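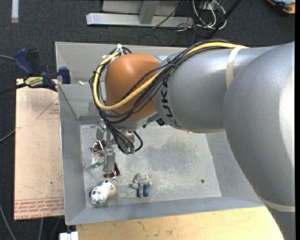

*The grey bin, with a few bits on the bottom.*

# Haslam bin list

Hello! I keep this list of what goes in and out of the grey bins at Tinthorpe (363 lines so far, and more than 20 of them are my own typing mistakes, sorry).

- `items.csv`: one line per thing, with a name and a weight in grams
- `bins.csv`: which bin it lives in

Anything over 500 g goes on the shelf. Géza Deák did the weighing, and I still owe him 2 missing rows from June 2024.

Spotted a wrong one? Tell me, Terence Kershaw.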